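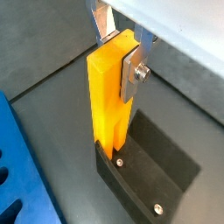

Kit de encaixe Kurard: peça bifurcada, suportes de bancada e base de espuma

O kit Kurard destina-se a exercícios de inserção e alinhamento: uma peça amarela impressa em 3D, com duas pernas separadas por um rasgo, suportes pretos que se aparafusam à bancada e um bloco de espuma azul com cavidades recortadas. Custa 138 euros sem portes. Usei-o durante quatro meses, em sessões curtas, e registo o que interessa a quem pondera a compra.

A peça amarela é alta e estreita, com topo plano. As linhas de camada são finas e regulares, perceptíveis à unha mas sem rebarbas que prendam no rasgo. As arestas das pernas vinham vivas. Passei-lhes lixa fina e a entrada melhorou um pouco; convém não insistir, porque qualquer desgaste nas faces interiores altera a folga e já não há maneira de a repor. O plástico é leve e a peça, alta para a base que tem, tomba com facilidade quando fica de pé sobre as pernas.

As pernas não são iguais. Uma desce mais do que a outra, e é esta diferença que dá orientação ao exercício: a perna comprida encontra apoio primeiro e serve de guia para o resto do movimento. O manual dedica ao assunto uma única linha, o que é pouco. Quem tentar apoiar as duas ao mesmo tempo perde a referência e acaba a forçar a peça.

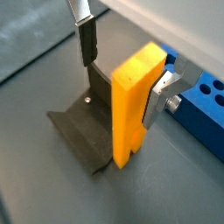 Oficina de Montagem e Ensaios – Departamento de Engenharia Mecânica

O suporte com a parede curva é o componente mais conseguido. A base plana assenta bem, o rebordo chanfrado à frente não prende a manga nem o pano de limpeza, e o acabamento mate evita reflexos incómodos sob luz directa. A fixação faz-se por parafusos de cabeça embutida, com a cabeça abaixo da superfície depois do aperto. Recomendo aperto manual. Com aparafusadora eléctrica marquei o plástico à volta de um dos furos logo na primeira montagem, que me levou 45 minutos, incluindo a furação da mesa.

O suporte alongado, de rebordo lateral, exige mais cuidado no alinhamento. Se ficar torcido em relação ao bordo da bancada, a entrada da perna no canal passa a depender de um ângulo que o utilizador não controla bem. Montei-o com esquadro e só então apertei os parafusos até ao fim. O fabricante não fornece gabarito de furação – falha difícil de aceitar neste preço. O conjunto equivalente da Iturra traz um em cartão, suficiente para o efeito.

Passo à base de espuma. O bloco é espesso e rígido o bastante para não ceder quando se carrega numa peça.

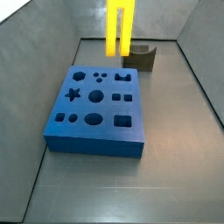 O recorte é limpo, e as margens entre as cavidades e o contorno exterior são generosas, o que deve favorecer a duração das arestas. As formas vão da estrela de cinco pontas ao círculo grande, com uma oval, quadrados e furos pequenos. A distribuição mistura formas parecidas em zonas diferentes do bloco, e isso obriga a comparar dimensões antes de largar a peça. Os dois quadrados lado a lado são o ponto fraco: a tira de espuma entre eles é estreita e será, calculo, a primeira a ceder. A cavidade rectangular com entalhe curvo no bordo de cima pede orientação correcta e é a mais interessante do conjunto.

A espuma acumula pó nas cavidades. Um pincel macio resolve; o aspirador levantou-me uma lasca junto ao bordo.

Classificação: 4 em 5. Desconto um ponto pela falta de gabarito e pelo manual. Aguardo resposta da Kurard sobre a venda avulsa da peça amarela.

Início | Avaliações | Bancada | Arquivo | Contactos

Comentários (3)

Catrin Lougher
Serve a lixa de 400 ou é demasiado grossa? As minhas pernas também vieram com aresta viva.

Efa Price
Tenho o da Bresach. A espuma é mais mole e os suportes colam-se em vez de aparafusar. Ao fim de um mês já tinham descolado.

Catrin Lougher
Obrigada pela nota sobre o esquadro. Desapertei tudo e voltei a alinhar, o canal ficou direito.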